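Coil zipper

A coil zipper is a type of slide fastener in which the teeth are formed from a continuous length of monofilament, usually polyester or nylon, wound into a spiral. Each turn of the spiral acts as one tooth. Coil zippers are used in luggage, tents, skirts, trousers, cushion covers and outdoor clothing, and are the most widely sold of the three main zipper types, the others being metal and moulded plastic.

Construction

The monofilament is wound around a mandrel, shaped while heated so that each loop has a slightly flattened head, and then set. In most designs a cord runs through the centre of the spiral to keep the loops evenly spaced. The coil is attached to a fabric tape either by stitching, which is the older method, or by weaving it into the edge of the tape during manufacture. Woven-in coils give a thinner and more flexible fastener but need specialised looms.

The tape is normally polyester. Cotton tape is still made for garments that will be dyed after sewing, as polyester does not take the same dyes. Tape for luggage and tents is heavier than tape for dresses, and may be laminated on one side with polyurethane to slow the passage of water.

Sizes

Zippers are sold by gauge number, which corresponds loosely to the width in millimetres of the closed teeth. Number 3 is common in dresses and cushion covers, number 5 in jackets and bags, and numbers 8 and 10 in luggage, tents and boat covers. Gauges are not fully standardised between makers, and a slider from one firm may not run properly on a coil of the same nominal size from another.

Variants

In a conventional coil zipper the teeth face outward and are visible when the fastener is closed. In a reverse coil zipper the flat side of the tape faces outward and the coil sits behind it. Invisible zippers, used mainly in skirts and dresses, have the coil rolled to the back so that only a seam and the pull can be seen from the front.

Coil zippers are also sold as continuous chain — uncut lengths on a roll, with sliders supplied separately — for upholsterers and repairers who cut to measure.

Wear and repair

Coil zippers bend around tight curves more easily than metal or moulded types. A coil that has separated behind the slider can often be re-engaged by running the slider back to its starting point. Repeated separation usually indicates a worn slider, which can be replaced without removing the tape. A crushed or melted section of coil cannot be reshaped, and the whole length is generally replaced.

Sand and salt are the main causes of early failure in camping gear. Rinsing in fresh water and drying before storage is the usual advice. Silicone lubricants are preferred to oils, which hold grit and can stain the tape.

See also

Slide fastener
Hook and loop fastener
Haberdashery
Upholstery

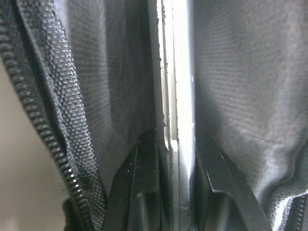

Black coil zipper, with the teeth running along the edge of the woven tape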